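Home bar basics: jigger, glass, ice
Gallery by Lalit Kanaujia
Posted Dec 16, 2021
2 photos

Every summer I get asked what a person needs to make a decent drink at home, and every summer the answer gets shorter. This gallery goes with the notes from the Beaulieu evening class, where we spend the first night on measuring, glassware and ice before anybody opens a bottle. The drinks come the week after.

The class uses one measure, one glass and one bowl of ice for each place at the table. A shaker and strainer come out later. If you're setting up from scratch, start the same way and add to it when you find you need something.

A plain white table is good for this sort of work. Spills show up straight away and clear glass is easy to check for smears.

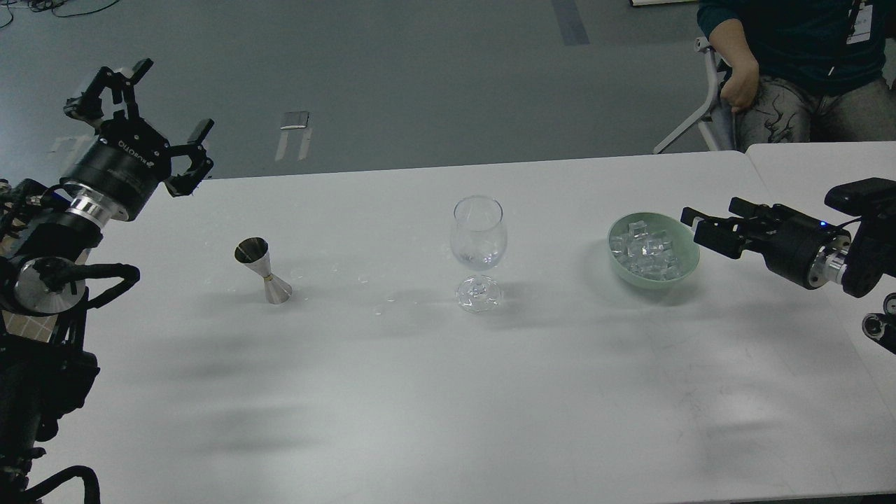

Jigger, stemmed glass and a bowl of ice, set out in a row.

The jigger

A double-ended jigger has a big cup and a small cup, joined at the waist. Sizes vary from maker to maker, so check yours with water and a kitchen scale before you trust it. The one I use at home came from Gikico and the large end holds a little less than the label claimed. I wrote the real figure on a bit of tape inside the cupboard door and haven't thought about it since.

Fill to the rim, level, and tip it over the glass in one go. Most people pour short when they're nervous and long when they're chatting. Hold it between thumb and two fingers at the narrow part. Rinse it between a syrup and a spirit, and leave it upside down on a cloth at the end of the night.

Stainless steel is fine. Plastic ones with markings up the side are fine too, and easier to read if your eyesight is going the way mine is.

The glass

For the first night we use an ordinary stemmed wine glass. It suits a spritz, a wine cooler or a tall gin and tonic, and nearly everyone already has a few in the cupboard. There's no need to buy the balloon ones.

Wash by hand in hot water with very little detergent, rinse well and dry with a linen tea towel. Hold the bowl while you dry the bowl, and the foot while you dry the foot. Twisting the two against each other is how stems get snapped. I've broken 3 that way, all from the same set.

Stand glasses upright in the cupboard if there's room. Stored rim down, they pick up the smell of the shelf.

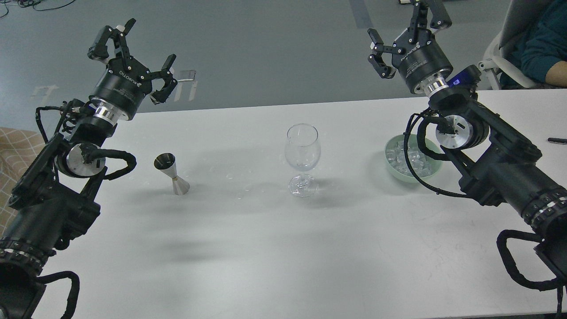
The ice

Use more than you think you need. A glass filled to the top with ice melts slower than one with a couple of lonely cubes in the bottom, and the drink stays stronger for longer. Allow 200 grams per person for a short evening and 265 if it's a warm night and you're outside.

Make it a day or two ahead. Fill the trays with filtered water if your tap water tastes of anything, and once the cubes are frozen, knock them into a sealed bag so they don't take on the flavour of the freezer. Old ice smells of peas. Throw it in the sink and start again.

At the table, any shallow bowl will do for the half hour or so it takes to make a round. Ceramic holds the cold reasonably well, and better again if you put the empty bowl in the fridge beforehand. For a longer night, use an insulated bucket and top the bowl up from that. Keep a spoon or a pair of tongs beside it – fingers are for your own glass only.

Setting out your place

If you're right-handed, put the measure on your left and the ice on your right, with the glass in between. Left-handers can swap the ends over. Bottles go behind, labels facing you, in the order you'll pour them. Keep a folded cloth within reach.

Next class

The second block starts in January at the Beaulieu hall, in the side room past the kitchen. We'll cover spritzes, sours and two drinks with no alcohol in them. The Wuvine people are supplying the wine again and there will be a few bottles of the Zestumby bitter orange to try, which I like with soda and a lot of ice.

Bring your own jigger if you have one. Glasses and ice are supplied. The recipe sheet is number 197 in the handouts folder, and there are printed copies by the door.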